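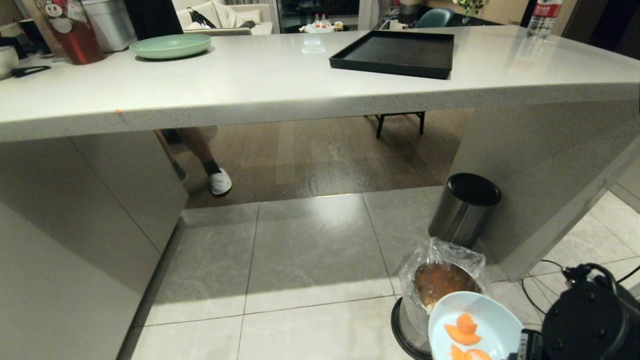
Espace & Astronomie

Le 13 mai 2026 - par la rédaction de Senport

Je vous préviens, je suis devenue insupportable avec les petites lunes glacées. Tout a commencé avec Lilleo, une sonde miniature que l'équipe d'Adomaitis prépare depuis 11 ans (oui, j'ai bien relu mes notes !) et qui doit passer en juin ses derniers essais sous vide.

L'idée me plaît énormément : survoler la lune à très basse altitude, traverser ses panaches de vapeur et goûter ce qui en sort. Le boîtier qui fera ce travail s'appelle Hekonau. Il avale des grains de glace, les chauffe, puis trie les molécules selon leur masse. Il en a déjà analysé 2,542 au banc d'essai, tous fabriqués en laboratoire, et j'ai passé une soirée entière le nez dans les courbes.

Le plus délicat, c'est la vitesse. Trop vite, et les molécules fragiles se brisent à l'impact - on ne sait plus ce qu'on a ramassé. Trop lentement, et la trajectoire coûte une fortune en carburant. Les ingénieurs ont donc retenu un premier passage à 2,000 kilomètres de la surface, pour repérer les jets, puis un second à 1,000.

Reste la question du lanceur, toujours pas choisi. Moi, je croise les doigts et je garde une place dans le numéro de juin pour les résultats des essais.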